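Zudville Textile Study Room
Gallery: Felt and Stitched Holiday Ornaments

The Study Room holds a teaching collection of soft ornaments made for the winter season. The collection was begun by Loretta Szabo, who donated 42 pieces from her own household, and it has grown through gifts and exchanges with the sewing circle at Kazmi Hall. The ornaments are made for handling. Students take them from the trays, turn them over, study the seams and return them to the table for the next group.

Most visitors see the collection in December, when the long case in the entrance hall is given over to it. During the rest of the year the pieces are kept in shallow drawers and may be viewed by appointment. This page was last revised on Oct 17, 2023.

Notes on the collection

Felt. Wool felt and synthetic felt are both represented. Wool felt tends to soften along the folds with age, and the older red pieces in the drawers show this clearly. Synthetic felt keeps its color well but may pill where it has been rubbed. Labels give the fiber where it is known.

Stitching. Green and tan threads appear throughout the collection, most often as a border worked close to the edge of a white panel. Abenezer Hadgu has prepared a set of practice cards showing backstitch, stem stitch and blanket stitch. The cards are available at the desk and may be borrowed for up to 18 days.

Stuffing. The earliest pieces are filled with fabric scraps and are noticeably heavier than they appear. Later pieces use polyester fill. Ornaments with split seams are set aside for repair and are not passed around during classes.

Trimmings. Pompoms, cord and narrow ribbon are the parts most often lost. A small stock of replacements is kept in the workroom. Any replacement is recorded on the object card, together with the name of the person who made the repair.

Handling and storage

Visitors are asked to wash and dry their hands before opening the drawers. Gloves are not required. Please lift each ornament by the body and avoid pulling on hanging loops, which were in many cases sewn with a single thread. Food and drink must be left in the entrance hall.

Pieces are wrapped in unbleached tissue and stored in one layer. Yolotzin Arriaga, who maintains the drawer list, should be informed of any piece found without a number.

Classes and loans

The introductory class in felt ornament making lasts 2 hours and is open to adults and to children accompanied by an adult. Materials are provided. Mingxuan Cheng teaches the class and also accepts requests for school visits. Schools may borrow a tray of ornaments for classroom use on completion of the loan form.

Requests to reproduce patterns from the collection should be sent in writing to Jinlong Wei. Patterns marked with a donor's name may be copied for personal use only.

The gallery opens with a detail of red felt beside a white band edged in dark green and tan stitching. 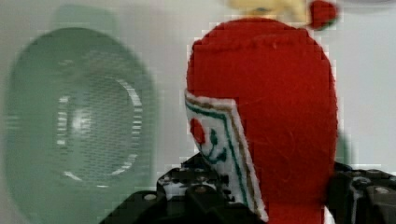 Donations of finished ornaments, felt remnants and embroidery thread are accepted at the desk throughout the year. Donors are asked to attach a short note stating who made the piece and when, if this is known.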